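The Cone
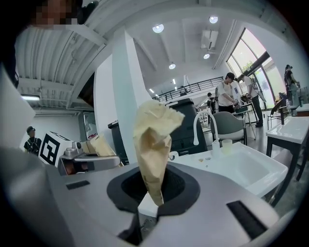

Ghislain Campbell
Contributing writer, short fiction

The paper cone came with the lease, according to Jollach, and that was the first thing he said that I didn't believe.

"With the lease," I said.

"It was here when Ekanayake moved out. It stays with the premises."

It was a twist of brown paper with some faint printing up the side, pointed at the bottom, and out of the top came a great ruff of crinkled cream tissue that flopped over to one side like a tired chef's hat. I have bought chestnuts in better. Jollach held it by the tip, well away from his jacket.

"What's in it?"

"That's not really the question," he said.

I thought it was exactly the question. I was about to put my name to seven years in a room on the wrong side of Tolberg with a square white pillar up the middle of it and a ceiling like the inside of a shipping container, and I was paying a deposit of 3000 for the privilege. If there was something in the cone I wanted to know whether it was mine.

"Ekanayake sold tea," Jollach said, when he saw I wasn't going to pick up the pen. "Very good tea. Very particular customers. He wrapped every order himself, in a cone, the way they do it in Ulatska."

"Do they do that in Ulatska?"

"So he told me."

I had spent two summers in Ulatska as a girl, with an aunt who drank nothing but tea, and it had come in tins. I didn't say so. There are men who need to be let run on for a while, the way you let the rust out of a tap.

The story was this. In his last April in the shop, Ekanayake had wrapped 17 cones on the one afternoon for a woman who was getting married, or burying somebody, Jollach wasn't clear on it. She collected 16. The last she left on the counter, and she told Ekanayake that as long as it stayed closed the business would do well. He kept it on the shelf by the till. The business did well.

"And then he moved out," I said.

"He retired."

"Because it was going so well."

Jollach put the cone down on the windowsill, where it fell over. He stood it up again. It fell over again, and this time he leaned it against the glass and kept a finger on it while he talked. I noticed that the tissue at the top wasn't tied or taped or folded in. For a thing that had to stay closed it was very casually closed. A child could have been in and out of it.

"I'm not asking you to believe it," he said. "I'm only passing it on."

"And is it in the rent?"

He looked at me as though I had said something unpleasant about his mother.

"There's a small consideration," he said. "Two thousand. It was always understood to be part of the goodwill."

So there it was. I felt better at once. I had been worried for a minute that he meant it.

I said I'd like to think it over and he said of course, of course, and he'd just go down and see to the front door, which sticks. He left the cone with me. I have wondered since whether that was carelessness or salesmanship. He had a heavy tread and I listened to it go all the way down.

Now, I want to be fair to the cone. I am a bookbinder and I like paper, and I don't hold it against a piece of paper that somebody is telling lies on its behalf. The brown was ordinary kraft, the kind that comes on a roll. It had been crumpled and smoothed and crumpled again by someone who wasn't neat. The tissue was nicer. I held it up to the window and saw nothing through it. I weighed it in my hand, which told me it was light, and I shook it next to my ear, which told me that I was a grown woman shaking a paper cone next to her ear.

It rustled. Tissue does.

I could have looked. I had a finger in the top of it, just the first joint, in among the folds, and I remember thinking quite coldly through the possibilities. Tea, in which case it was old tea. Nothing, which was where my money was. Or more paper, wrapped round more paper, all the way to the point. In none of these was it worth two thousand, and in none of them could it do a thing for a bookbinding business that a decent sign over the door wouldn't do quicker.

I took my finger out.

When Jollach came back up I told him I would take the room and that he could keep the goodwill. He was very decent about it. He said that was my decision entirely, and he put the cone in his coat pocket with the tissue sticking out like a handkerchief, and he shook my hand and wished me every success in a voice that suggested he had seen these things go the other way.

That was four years ago. The business is all right. I have had a bad winter and a good one, a flood from upstairs, and a law firm that wants everything in green. I can't find anything in it that needs explaining.

Last month the unit across the landing came up, and I heard Jollach through the wall, showing it to a young man who wanted it for bicycles. I was gluing and couldn't leave off. I heard the price and the terms and the bit about the front door. Then there was a pause, and a rustle, and the young man said, "What's in it?"

I put down the brush – the glue was past saving anyway – and went and stood by the door to hear what it was going to be this time.

"Coffee," said Jollach.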